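Ticket 1148: Fish finder loses bottom reading above trolling speed
Status: Closed
Product: Sestument transom sonar, 3-pin power lead
Vessel: Kedach (charter, offshore trolling)
Opened: Thursday, June 18, 2020

Reported problem

The depth number on the display starts to flash once the boat goes over trolling speed, then drops out. The fish arch display goes to solid clutter in the top third of the screen. At idle and at drift everything reads fine. The unit was fitted in March and worked on the first trips. The skipper uses it to find the drop-off where the wahoo hold, so the boat has been running to old marks on the plotter.

First reply

Please check the software version under Settings, System. Anything below 362 has a known fault with auto range in deep water. Also send the mounting height of the transducer measured from the bottom of the hull, and tell us which side of the engine it is on.

Customer update

Version was already 362. Transducer is on the starboard side, bottom face level with the hull. There is a strake ahead of it. Power comes off the same fuse block as the livewell pump and the deck lights. I reset the unit to factory settings and ran it again outside the harbor with the same result. Error 106 came up twice on the way back in.

The log from that run is uploaded. I did the upload from the galley table at home, so the clock on the file is the laptop's and will not match the trip times.
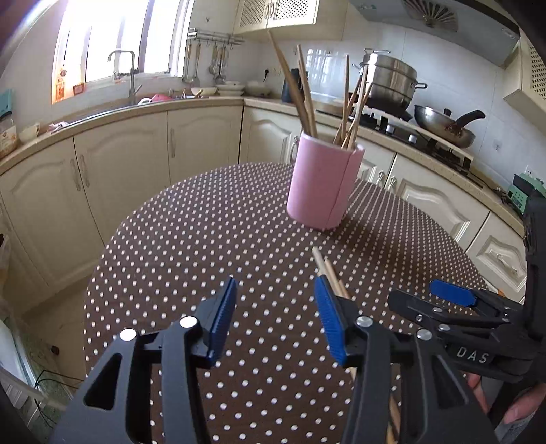
Galley table with chopsticks and pink holder.

Second reply

Error 106 is low supply voltage. It is a separate fault from the lost bottom reading, but fix it first. Run the sonar lead straight to the battery with its own 3 amp fuse. Do not share a ground with the livewell pump.

For the lost reading, the strake is sending air over the transducer face. Move the bracket inboard to clean water, clear of the strake and the prop. Set the face slightly below the hull, with the back edge tilted down a little. Seal the old screw holes before the boat goes back in.

Customer update

Lead rewired direct to the battery. No error 106 since. Bracket moved inboard using the Hellwig mounting plate, old holes filled. Bottom now holds at trolling speed with four lines out. It still flickers in a following sea when the stern lifts.

Third reply

Some flicker when the stern lifts is normal with a transom mount. Turn surface clutter to medium and leave sensitivity on auto.

Resolution

Power lead rewired, transducer moved. No parts replaced. Closed by Cuvico marine support at customer's request.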